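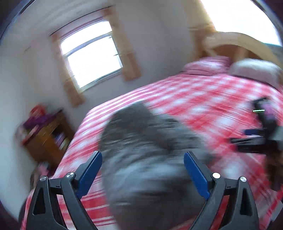
July, bedroom set, 2:40 pm. Working on the blur threshold for the bimanual handheld recordings. The current filter drops any episode where mean sharpness falls under 80 for more than 40 consecutive samples, and it is throwing out too many soft-object approaches. On the checked duvet the red and white squares smear into diagonal streaks during a fast wrist move, and the sharpness score follows the duvet because it covers most of the view. The grey furry object between the open fingers is blurred as well, but the blue pads are still easy to pick out, so finger opening can be labeled.

Batch so far: 957 episodes recorded, 900 left after the length check. Blur filter not yet applied to the final set.

Changes to try:
- score sharpness on the region between the pads only
- mask the windows before exposure statistics, they wash out to white and pull the mean up
- keep blurred approaches if tracking holds at both ends

Jae-hoon wants the fast approaches kept regardless. His argument is that the policy will see the same blur when it runs. Areti disagrees for the first training pass. Compromise for now: tag them, do not delete.

Tracking loss is a separate problem. Plain off-white walls give few features when the wrist tips up. Ask Olesia whether the Trusari build has the longer relocalization window.

To do: rerun the filter on the 900, send the reject list to Stuart.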